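Mon 7 December

Heating off until ten. The bleed valve on the hall radiator is weeping again, one drop every few minutes, and I have put a jar lid under it. I will order the part from Plostbridge if the lid fills before the weekend.

Main job of the day was the sourdough log. I have kept one since the starter was revived in November, and the entries had drifted into three notebooks and the back of an electricity bill. All of it is now in a single table: flour, water, salt, dough temperature at the end of mixing, length of bulk, oven setting, remarks. The remarks column is the weak point. "Good" appears far too often and tells me nothing. From now on the permitted terms are height at center, crumb tight or open, crust color on my own scale, and sour or mild. If I want to write "good" I have to write it somewhere else.

Flour. The Akemholm strong white takes less water than the bag it replaced. At the old quantity the dough spread on the table and would not hold a round after the first fold. Present recipe is 500 g flour, 10 g salt, starter at a fifth of the flour weight, and water cut until the dough can be lifted in one piece. I weighed the last loaf after a full night on the rack and got 456 g for the half I had kept, which means the other half was the smaller one. My cutting is worse than my scale.

Surface. I have stopped shaping on the kitchen counter. The stone pulls heat out of the dough, and in this weather the underside is measurably colder than the top by the time I have finished the second round. Wood is slower to take heat away. Pale wood also shows a dusting of flour badly, so I tend to put down too much, and the seam will not close. Correction is to flour the hands and leave the surface nearly bare, then use the scraper at a low angle.
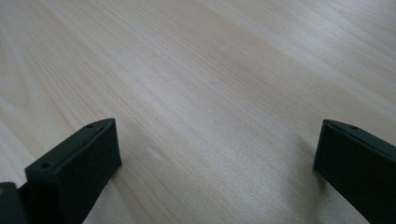
Second dough, afternoon

Mixed at two. Dough temperature 24 C, one degree under target. I should have warmed the water further and was too lazy to boil the kettle a second time. Left it for half an hour before adding the salt. Folds at thirty-minute intervals, four sets, the last one very light. By the third set the dough had gone from shaggy to smooth and came off the side of the bowl without help.

Aníbal Gouveia telephoned during the third set, so that interval ran to fifty minutes. He has been baking with the Pinheiro rye and reports that his loaves split along the side and never at the score. I suggested underproofing, or a blade held too upright. He thinks it is the oven, a Komuvico with a fan that cannot be switched off. Possible. A fan dries the skin before the loaf has finished rising, and the weakest line then gives way. I told him to try an upturned roasting pan over the loaf for the first twenty minutes and to change nothing else. He will change everything else. He will also ring on Thursday to say that the result is unclear.

Proofing. The cane baskets are due for replacement; the larger has a broken coil at the rim that marks every loaf in the same place. I have been reading what other people use, and the range is wide – colanders, mixing bowls, and office baskets with a cloth inside. The principle is the same in all of them. The container holds the shape, the cloth stops the dough from sticking, and some air at the sides keeps the skin from going wet. A closed bowl gives a tacky surface that drags under the blade.

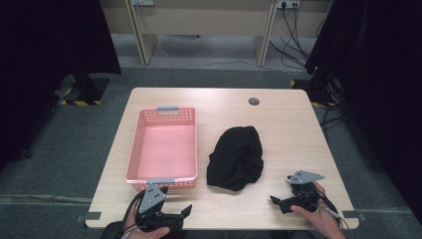 Cloth matters more than container, in my view. Terry is useless, as the loops hold the dough and no amount of flour will fix it. Flat-woven linen is best. I rub in a mix of half rice flour and half white, shake it out, and never wash the cloth unless it smells. It gets dried over the back of a chair before it goes in the drawer. Last winter I skipped that step and lost two cloths to mildew.

Shaped at six-fifteen. Into the refrigerator at six-thirty, seam up, top shelf. The shelf thermometer reads 4 C at the back and 6 C at the door – a large difference for a small appliance, and it may explain why the left side of each loaf lags. I have turned the basket a quarter so that the long side faces the door. One variable at a time, so the oven setting stays as it was.

Lid under the valve: one third full at nine.

Bake tomorrow at seven. Take the stone out of the oven first and brush off the burnt semolina. Buy rice flour.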